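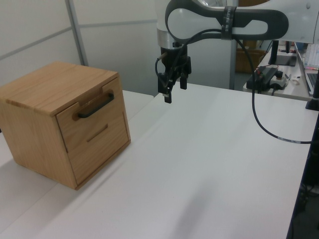
Start pose for the drawer task, side cam

gantrygoblin
Posted Wednesday, February 19, 2025
Right, I'm after some opinions before I lose another evening to this. I'm trying to get the arm to open the top drawer on the little oak cabinet. That's the one with the black bar handle. Gripper comes down beside the cabinet, swings round to the front, closes on the bar, pulls. Simple enough on paper!

Planner is Stollier with the stock sampling settings, and perception is the Drarnell handle detector running on the side camera. Out of 20 tries last night I got 6 clean pulls. Most of the rest reached the handle fine and then the controller tripped on force halfway through the pull. In 2 of them the plan took the elbow somewhere I didn't like at all and I hit stop.

I've put the log for one bad run on the Norkdale share if anyone fancies a look. Ideas?

pelmet_ned
Force trip halfway through a pull is nearly always the pull direction being off by a few degrees. The drawer wants to go straight out, your gripper wants to go where the detector told it, and the two fight until something gives. What are you using for the axis?

gantrygoblin
The normal of the plane fitted to the cabinet front. It looks all right in the viewer but I haven't checked it against anything.

pelmet_ned
There you go then. The cabinet is turned to the right, so you're seeing the front at an angle, and Drarnell's plane fit goes wobbly when it hasn't got many points. Print the normal for every run and see how much it wanders.

tuppence_torque
I'd disagree with chasing the normal, sorry Ned. You'll never get it perfect and the next cabinet will be worse. Make the arm soft sideways and stiff only along the pull, and let the drawer tell you where it wants to go. I had the same moaning controller in July and dropping the lateral stiffness sorted it in an afternoon (after weeks of fiddling with calibration, which I'd like back please).

pelmet_ned
Soft sideways is fine until the fingers slide along the bar and off the end. Then you've got a very polite robot holding nothing.

tuppence_torque
So grip in the middle and watch the finger width. If it drops all of a sudden, stop and regrasp. It's a few lines in the state machine.

oddsock_ik
Can I ask about the other problem, the elbow? Does your planning scene have the cable in it? I can see it arcing over the table and off to the right. Stollier has no idea it's there unless you tell it, and it'll cheerfully wind the wrist round the long way because that's a perfectly valid joint path as far as it's concerned.

gantrygoblin
No cable in the scene. I've got the table, the cabinet as one box, and the partition as a wall. I did wonder about the wrist, it does a big showy spin on some runs and barely turns on others.

oddsock_ik
Tighten the limits on the last joint then, and seed the IK from the start pose. Don't bother modelling the cable. I tried it with a chain of capsules once and planning time went through the roof.

And is the cabinet still one solid box when you start the pull? Because if so the fingers are in collision the moment they go round the handle – it's set into a groove.

gantrygoblin
Ah. I've switched off collision checking between the fingers and the cabinet for the whole approach. I know, I know.

oddsock_ik
Only allow it for the last bit, from the pre-grasp onwards. I'd bet at least one of your nasty elbow plans came from that, it can go clean through the corner with the fingers and think nothing of it.

quaysider
Slightly off topic, but what about the bottom drawer? It's only got the thin slot, no handle. Does the detector find that at all?

gantrygoblin
Not a sausage. It wants something sticking out. I was going to cheat and give it a fixed offset from the top handle.

quaysider
That's what the Hennessy demo does and it falls over as soon as you swap furniture. Fine for one cabinet though, I suppose.

gantrygoblin
Update for anyone still reading. I went through line 3,035 onwards in that log and Ned has a point, the normal jumps by roughly four degrees between runs and nobody's touched the cabinet. I averaged it over a second of frames and it's much calmer. Then I did tuppence's thing as well and softened it sideways. Haven't done a proper batch yet, but the force at the start of the pull is well down in the handful I've tried.

tuppence_torque
Do one change at a time or you won't know which of us to thank!

pelmet_ned
It was me.

gantrygoblin
Fair, I'll run a batch of each. Wrist limits are going in tomorrow. oddsock, how tight did you go on yours?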